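4. Oiling a new wood worktop

Wegener worktops leave the warehouse sanded but unsealed. Oil yours before you use it.

1. Wipe the surface with a barely damp cloth and let it dry.
2. Pour on a little oil and spread it along the grain with a lint-free rag.
3. Wait 15 minutes, then wipe off whatever has not soaked in.
4. Leave for 24 hours. Repeat steps 2 and 3 twice.

Caution: Oily rags can catch fire on their own. Soak them in water and dry them flat outdoors.
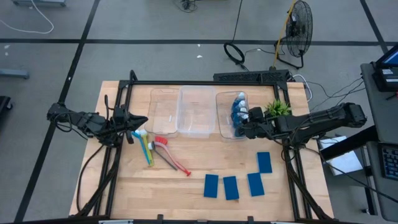
Suleiman Afolabi
Product Support, Wegener

Butcher-block tops take up more oil at the cut ends. Give the ends one extra coat.

5. Oil the underside the same way. A top sealed on one face only may cup.
6. Keep heavy items off the surface for 6 days.

Note: Re-oil when water no longer beads, or every May if you prefer a fixed date.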